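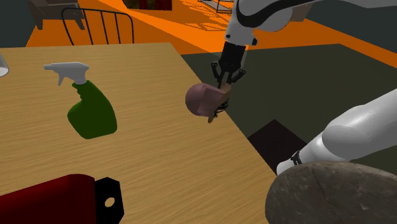
Ternimach Rebound Goal: Equipment Review

The Clukalari Football Association has completed its assessment of the Ternimach Rebound Goal, a folding training goal intended for clubs at youth and amateur level. The unit was used by member clubs over 3 months of regular sessions on grass and on artificial turf.

Assembly requires two adults. The printed instructions are clear, although the diagram for the rear crossbar would benefit from a larger scale. The locking pins fit securely and showed no movement under repeated shots from close range. The net is attached with clips, and replacement clips may be ordered separately.

We use cookies to remember your preferences and measure visits to this site. Accept | Manage settings
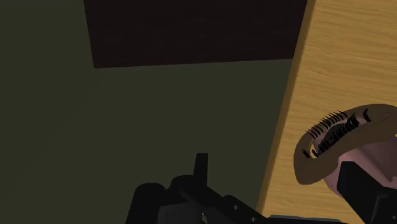
Rebound quality was consistent across the central area of the net. Shots striking near the lower corners returned at a reduced pace, and goalkeeping coaches should allow for this when planning reaction drills. The tension straps required adjustment after 2 weeks of use and held their setting from then on.

The goal weighs 68 pounds without ground anchors. Clubs that share a field and must clear equipment after each session may find the lighter Zesulik model easier to manage, though its frame is less rigid and it is not recommended for senior players.

At a price of over $400, the Ternimach unit is a considerable purchase for a small club. The Association rates it as suitable for training use at all age groups from under-12 upward. It is not approved for competitive matches. Clubs in the Mok division may request a loan unit through the equipment office from April.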